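In Defense of the Mixed Cup

By Ngan-ling Lu
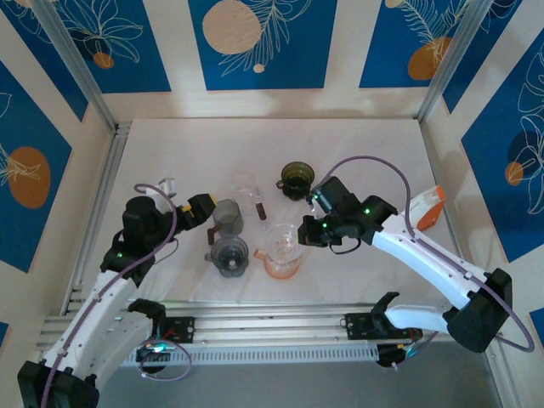 Opinion | Home and Table

My neighbor Yuk-lan Poon bought a new set of glasses in April, all the same height, all the same clear glass. She asked me when I will do the same. I answered politely that I will think about it. I have thought, and my answer is no.

I like a table where the cups do not match. Olive green beside smoky gray, a clear cup beside a dark one, a pitcher with a brown handle. Each piece has its own color, so each person can remember which one is theirs. In a family of people who always put down a drink and walk away, this matters more than elegance.

The matching set has also a problem with time. One glass breaks, and the set is wounded. You must search for the same model, and often the shop does not sell it anymore. When I lived in Fomstead I paid 164 for a set like this, and after two years I had nearly half of it. The rest looked like a mistake. A mixed group never looks like this, even if it becomes smaller.

I would go further. I believe a measuring beaker has the right to stand with the cups. It has a spout, it pours well, and milk for the tea does not care what the container was made for. Even a small vial with a brown cap can have its place - mine holds vanilla.

I must be fair. Mixed cups do not stack. The handles take space in the cupboard, and a tall one always hides a short one. Yuk-lan can close her cupboard door with one finger, and I cannot. She also says that guests feel more respected when everybody receives the same glass. Perhaps in her house it is true. In mine, the guests choose for themselves, and they like to choose. Yuk-lan herself always takes the green one.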